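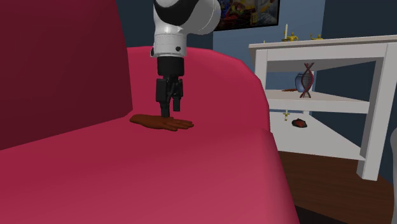 The arm over the model hand on the sofa, in the Skernero club's simulated living room.

I dropped in on the Suten robotics club last week, and I have to say, I did not expect to spend my evening rooting for a robot to tidy up a couch! But that's the job this season. The club has entered the Skivow Challenge, where student teams teach a simulated arm to pick up stray household stuff and put it back on the shelf, and all 17 members have been at it since September.

Their living room is called Skernero (I asked what it means and got seven different answers). It has a big crimson sofa, a white shelving unit with a double-helix model on it, and a picture on the wall that one of the kids picked out and is very proud of.

The model hand is the item everybody groans about. It lies flat on the seat, the fingers are skinny, and if the gripper comes down a little too far over it, the arm just shoves it into the cushion. "We've logged 1684 tries on that hand alone," club captain Rostam Soltani told me, while typing in yet another change to the finger height. He thinks the wrist end is the way to go. Half the club thinks he's wrong, and they were pretty loud about it.

Teams get scored out of 900 points, with extra credit for not bumping the furniture. The club's code (they named it Kiani) is due 5/9/22, and practice runs until then are open to anyone who wants to come and watch. Bring snacks, they go fast.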